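Buying sheets for a bed that is too thick

We replaced our mattress in August. The old one was nine years old and had a dip on my side. The new one is a Tadberg, a foam and spring mix, and it is a good mattress. It is also 14 inches thick, and none of our fitted sheets would go on it.

I should have thought of that in the store. The salesman did mention deep pocket sheets, but he mentioned a lot of things, including a mattress protector, a pillow for side sleepers and a payment plan, and I had stopped listening by the payment plan. The old mattress was nine inches. Our sheets were made for that. The first night I got three corners on, and the fourth popped off whenever one of us rolled over.

So I needed sheets. I thought I would be done in an afternoon.

The first place I went was Clomasside, out past the highway, where we bought our towels. They have a whole wall of bedding and it is arranged by color, which looks nice from the door and is no help once you are standing in front of it. The pocket depth is printed on the back of the package in small type, if it is printed at all. Some packages say "deep pocket" and nothing else. Some say "fits most mattresses." I found one set that said it fit up to 15 inches, in a cotton percale, in a gray I could live with. It was on sale, with 10 percent more off for opening a store card. I did not open the card. The cashier asked twice.

I washed the sheets before putting them on, like the label said, warm water and low heat. They shrank. I measured the pocket afterward and got a little under 13 inches. I pulled as hard as I could and heard a stitch go, so I stopped.

Returning them was easier than I expected. I had the receipt and the packaging, and the woman at the desk, whose badge said Benedita, wrote "shrunk" on a form and gave me the money back. She told me a lot of sheets come back for this. Her advice was to buy at least two inches more than the mattress measures if it's all cotton, and to add the height of any topper or pad before doing the math. We have a pad. I had not added it.

I then did what I should have done first and measured the bed with a tape measure. With the pad on, it came to 15 and a half inches at the middle and a bit less at the corners. By Benedita's rule I needed 18 inch pockets. Those exist, but there are fewer of them, and they cost more.

I ordered the second set online from Piststead. Their site lets you filter by pocket depth, and I wish more stores would do that. The listing promised delivery in 72 hours and they came in five days. No big deal, although we were sleeping on a flat sheet tucked in by then, and a flat sheet on the bottom works its way loose by morning. Those were sateen. They fit. They went on without a fight and stayed on through the wash. But sateen is warm, and I sleep hot, and after a week I knew I wouldn't be using them until winter. I kept them for that.

The third set I found on a Sunday at Cusi, a small linen store downtown that I had walked past for years and taken for a curtain shop. The owner's name is Fatemeh Ansari. She asked me what the mattress measured before she asked me anything else, and I was able to tell her. She had two percales in the right depth. One had elastic only at the corners and the other had it all the way around. She said to take the second one for a thick mattress, and she unfolded the display one so I could see how it gathered underneath. I bought one set in white. She also sells pillowcases one at a time, so you don't have to buy a whole new set when one gets stained.

Those are the sheets on the bed now. They have been through the wash roughly a dozen times. The pocket lost about half an inch the first time and hasn't changed since.

I added up what I spent, counting the winter set, a new pad that is thinner than the old one, and two extra pillowcases. It came to $431. I had figured on maybe a third of that when we bought the mattress. If I had known, I think we would have looked harder at the thinner model next to it, which felt about the same to me lying down.

A few notes for anyone shopping for the same thing:

Measure with the pad on. Measure at the side and not by looking up the mattress online. Ours is listed half an inch shorter than it is.

Keep the packaging until after the first wash.

Thread count told me very little. The set that shrank had the highest number of the three.

Sheet straps do work, the kind that clip under the mattress. My brother-in-law Ignacio uses them. I tried a pair and got tired of lifting the corners every time I changed the bed.

The old sheets went to the guest room, where the mattress is still a normal height. The top sheets and pillowcases from those sets are fine on our bed too, so we are not matching most of the time.

Next I have to find a comforter that covers the sides. The one we have stops well short of the bed frame now, and my husband says it doesn't bother him. It bothers me.

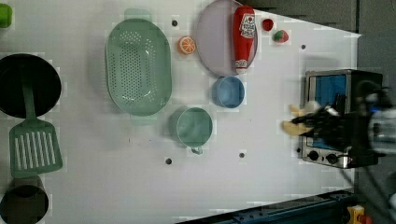
By Ineke Peeters
Filed under: House, Shopping

I write about the house, what we buy for it and what I end up taking back. Comments are open for two weeks after each post. If you know of a queen comforter with extra width that isn't sold only in king sizes, please leave the name of the store.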